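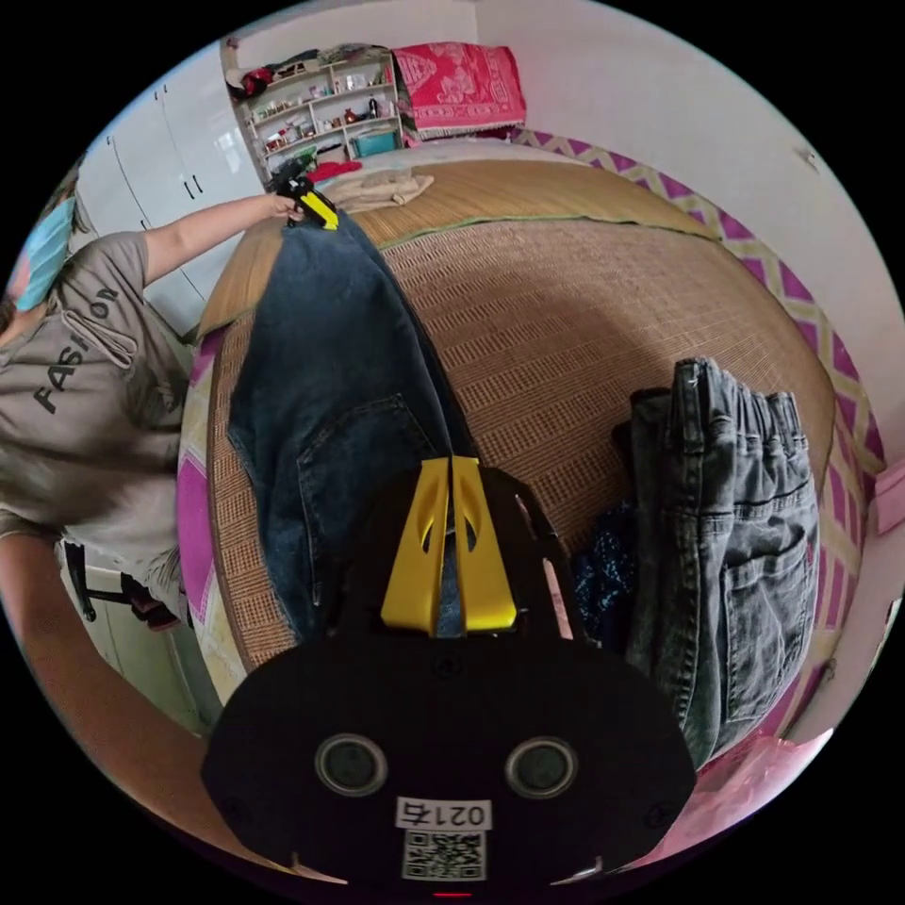 Woven Straw Sleeping Mat, Green-Edged

Reading time: 2 minutes

The Pondo sleeping mat is a woven straw bed covering supplied by Brelance for use in bedrooms, guest rooms and student accommodation during the warmer months. It is laid directly over the mattress, in place of or on top of a fitted sheet, and gives a cool, firm surface to sleep on. The straw is tan in colour and woven in a fine grid pattern, with a darker green edge.

Use during the day

Many customers leave the mat in place after the bed is made up. The surface is flatter and firmer than a doona or quilt and is well suited to the folding and sorting of laundry. Heavier garments such as denim jeans may be laid out at full length, drawn straight along the seams and folded in half or in thirds without the bedding bunching beneath them. Clothing should be completely dry before it is placed on the mat. Zips, rivets and belt buckles should be lifted clear of the weave and not dragged across it.

Fitting

The mat is available in 3 sizes: single, double and queen. Measure the top of the mattress before ordering, as the mat is intended to finish level with the mattress edge and is not designed to be tucked under. A new mat may hold a slight curl from being rolled for transport. Lay it flat with the curl facing down and allow 2 days for it to settle.

Care and storage

Wipe with a cloth that has been well wrung out, following the direction of the weave, and air in the shade. Do not machine wash, tumble dry or iron. Prolonged direct sun will fade the colour of the edging. At the end of the season, roll the mat loosely and store it in a dry cupboard. The mat must not be folded, as creases in the straw are permanent.

Ordering

Orders from households are dispatched from the Becerra Street warehouse. Accommodation providers ordering 100 mats or more should request a written quotation before payment. Unused mats may be returned in their original wrapping. The Vivo pillow mat, in matching straw, is sold separately.

Comments

mattress_on_the_floor: Does the queen fit a bed with a raised footboard? Mine sits a bit above the mattress.

Brelance Customer Service: The mat will fit provided the top of the mattress itself meets the queen measurement. The footboard does not affect it.

hillsidegran: Had mine two summers now. I do all the ironing pile on it. The edging has faded on the window side, so do heed the note about the sun.

tp_88: Took nearly a week to lie flat at the corners, fine since then.

Contact Brelance | Copyright Brelance. All rights reserved. | Back to top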